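Workshop > Notebooks > Dyeing > July

July, kettle on at 6.40 am

Walnut hull bath, second go. The first one gave us a colour Hsiu-ying described as "retirement village carpet", and she was being kind. Same hulls, same pot, new wool from Troklow, which arrived smelling strongly of sheep and faintly of diesel.

Weighed out 155 g of dry fleece and wrote it on masking tape, then stuck the tape to my sleeve. Found it at lunch. Soaked the fleece in rainwater with a squirt of dish soap. The Famen book says to soak overnight. The Famen book was written by someone with a second bathtub.

Mordant: alum at 8 per cent weight of fibre, so 12.4 g. The scales don't do decimals under 20 g, so call it 12 and a pinch. Walnut will take without any mordant at all, as three separate people have told me, but I want the skeins comparable with the onion lot and the onion lot had alum.

Hulls were the ones I put down in the lidded bucket back in autumn. Strained through an old pillowcase. The pillowcase is now the best thing we've dyed all year, a deep, even, slightly reddish brown, and I'm trying not to take it personally.

Temperature is where it went wrong last time. Hsiu-ying reckons I let it boil. I reckon the thermometer was telling lies, and we've agreed to record both views. Held it under a simmer this time and stirred with the long dowel. Grey as anything in here at that hour, so I'm judging colour by the window or not at all.
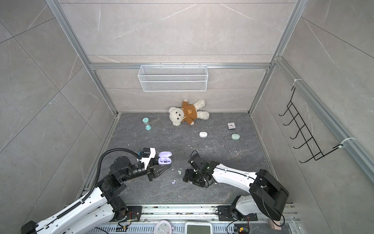 Grey marble pattern, both views.
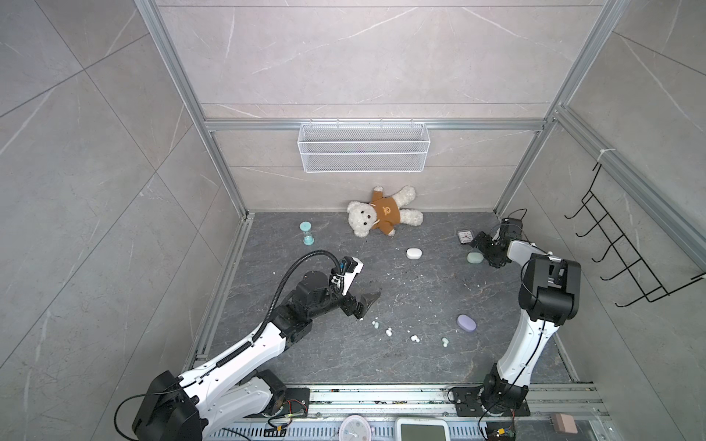 First skein out after 140 minutes. Decent brown, a bit green where it sat folded against the side of the pot. Second skein left in to cool with the bath. Third got an iron dip, a very small one, and went the colour of wet slate within a minute or so. I like it. Hsiu-ying says it looks like something you'd find behind a fridge, but she has asked for enough to do a vest.

Rinse water ran brown for ages. Stopped when I got bored, which I accept is poor method. Hung the lot in the shade on the Chiu airer, the one with the leg that folds when you look at it.

Costs for the book: wool, alum, gas. The Nornmont guild wants 3240 g of finished yarn for the spring stall, all matching. Matching! From walnuts. I've written back asking how they feel about "related".

To do: wash-fast test on skeins one and three, with the cotton strip stitched in this time. Lightfast card in the north window, half covered, and DO NOT tidy it away. Buy another thermometer. Ask whoever borrowed the big colander to return the big colander.

Bath still has plenty in it. Lid on, brick on lid, will try the grey fleece in it tomorrow if it hasn't started to fizz.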